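Working Rules for Robot Arms Inside Open Computer Cases

Written by Hatice Kozan, with corrections from Wekesa Mosoti
Last changed: Thursday, September 19, 2019

These are the rules we follow at the Karabulut bench when a robot arm works inside a desktop tower. They cover the arm, the tower and the person standing next to both. If you are new, read the whole page before you book time. If you have been here a while, read steps 4 and 6 again, which have changed.

The rules do not replace the risk assessment for the cell. That is in the red binder, and Enda Kavanagh keeps the signed copy.

What you need

A tower from the Zonard shelf with its asset tag still on
A wrist strap, tested the same day
The grounding lead for the chassis
The hold-to-run pendant
A flashlight and a plastic pick
The job sheet, on paper

Step 1. Make the tower safe

Unplug the power cord and take it off the bench. Switching off at the back is not enough. Press the front power button and hold it for nine seconds to drain what is left in the supply. Leave the coin battery in unless the job sheet says to remove it.

Clip the grounding lead to bare metal on the chassis. Paint does not count. If you can't find bare metal, use a case screw.

Step 2. Fix the tower down

Lay the tower on its side with the board facing up and close both side clamps. Push the case by hand. If it moves at all, the clamps are too loose. A case that slides two millimeters puts every saved position off by two millimeters, and sockets do not forgive that.

Tie back any cable that crosses the path of the arm. Use the soft ties. Do not tuck cables under the drive cage, where they spring out later.

Step 3. Check the gripper

Look at the fingertips under the flashlight. Replace them if there is a burr, a chip or any grit stuck in the pads. Wipe the pads with the dry cloth only. Then open and close the gripper once in free air, well away from the case.

Set the grip force to the value on the job sheet. For memory modules the limit is 8 newtons. If the sheet has no value, stop and ask Mei Quintanilla. Don't borrow a number from another job.

Step 4. Set the speed and the keep-out zones

Outside the case the arm may move at up to 250 millimeters per second in manual mode. Inside the case it is 13. Astau, our control program, switches between the two at the plane of the case opening, but only if you have taught that plane for this tower. Teach it again every time the tower changes, even when the model is the same.

Add a keep-out box for each of these:

The drive cage and power supply
The heatsinks
Any expansion card that stays in
Both banks of memory slots, when the work is at the socket

Save the boxes under the job number. Job 1194 is the one to copy from if you want a clean starting point.

Step 5. Approach the socket

Come in over the open part of the board and stop short of the socket frame. Check the load plate and the levers by eye before going any closer. The plate has to be tilted fully back, and you need to know where each lever is. A lever standing up is easy to catch with the wide part of the gripper, even when the fingers are clear of it.

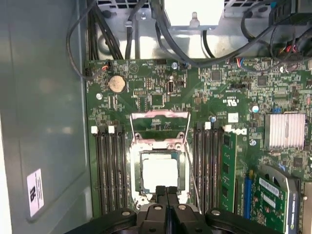
Step 6. Work at the socket

Keep one hand on the pendant for the whole step. The fingers may touch the lever or the edge of the plate. They may not enter the socket frame. If a part has to be lifted out of the socket, a person does it with the arm parked.

Stop the arm and write it down if you see any of the following:

The board flexes
A lever moves when it was not meant to
A cable has come loose from its tie
The force reading jumps with nothing in the grip

Do not try to back out along the same path after a contact. Lift straight up in small jogs until the gripper is above the case, then look.

Step 7. Park and hand over

Send the arm to its park position and take it out of run mode before you reach into the case. Remove the clamps last. Write the fingertip number, the grip force and any contacts on the job sheet, and put it in the tray for Selim Yaman.

Towers that took a contact go on the lower Broltano rack with a yellow tag. They stay there until the board has been inspected.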